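Iltulico band-name list – README

Share 4 | Comments 22

Hi, and thanks for stopping by. I started this list because my music library kept mashing different artists into one. I'd put on a sleepy folk record by Quiroga and halfway through the evening I'd get a drum machine and somebody yelling, and it was the other Quiroga. If you've ever tagged a big pile of music files you know the feeling.

So Iltulico is a plain table of musical acts that share a name with at least one other act. Right now it has 1,749 rows. Each row is one act, and acts with the same name share a group number, so you can sort by that and see them all sitting together.

What's in a row: the name as printed on the release, the group number, a country if I know it, a rough style in my own words, the years active, and a notes field. The notes field is where most of my evenings went. It says things like "second pressing has the name in capitals" or "not the wedding band." Please read it before you tell me two rows are the same act!

The years are the shakiest part. If a band put out a tape, vanished, and came back with a different singer, I treat that as one act with a gap. If only the name came back, with no shared members at all, it gets a new row. I went back and forth on that rule for ages and I still don't love it, but changing it now would mean redoing the group numbers and I'm not up for that.

Take Utska. There are two of them in the table. One is a surf trio with reverb on everything, vocals included, and the other makes long, quiet synth pieces for what sounds like a very large church. Streaming sites had them on one page when I last looked, with the trio's photo on top and the synth albums underneath. I split them by label and catalog number, and that has held up fine so far. 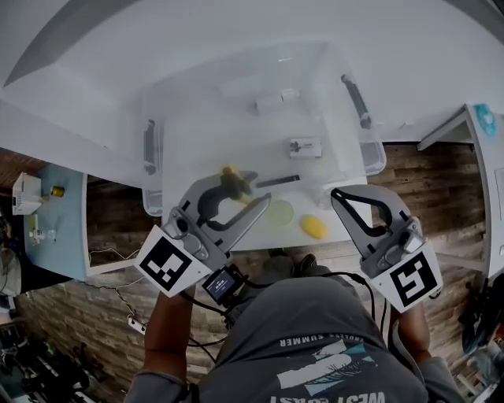 Endless Summer tee, hands full.

Spelling is the next headache. I keep accents and odd punctuation in the name column, and there's a second column, name_plain, with all of that stripped out. Use name_plain for matching and the first one for showing to people. "The" stays in both – I tried dropping it early on and ended up with groups that made no sense, so back it went.

The file is a CSV in UTF-8, comma separated, with quotes around anything that has a comma in it. Spreadsheet programs sometimes decide that a band named after a number is a date (there are more of these than you'd think), so import the name columns as text. An empty cell means I don't know. It doesn't mean zero or none, and I've tried to be strict about that.

Where does it all come from? Mostly sleeves, inserts, old flyers, fan pages and my own shelves, plus corrections people leave in the comments. I only add a row when I've found a release or a printed mention of a show. A profile page with no music on it isn't enough for me, even if it has a great logo.

Known problems, as of 19 July 2025: coverage is lopsided. I read English and enough Spanish to get by, so acts that only show up in other languages are thin on the ground. Punk and metal are way overrepresented since that's what I collect. Solo rappers who changed the spelling of their name halfway through are a mess, and I know it. And the Isen group is just wrong at the moment. It's got up to 4 acts tangled together in there and I can't tell which demo belongs to whom. If you own any Isen tapes, I'd love to hear what the insert says.

Please don't use this as a popularity chart or to settle who has the right to a name. I don't track who came first in any serious way, and the years are too fuzzy for it anyway. It works well for cleaning up tags, and a couple of folks have used it to build quiz nights – go for it, that sounds like fun.

You can copy it, change it and pass it along, as long as you keep this README with the file. If you fix something, send me the fix too. Leave a comment with the group number, the name and where you found the info. A scan or the catalog number is even better.

I'm hoping to have the next version up in October, with the Isen thing sorted and a column for labels. The labels share names too, of course, so I may need a second table.

22 comments | Share this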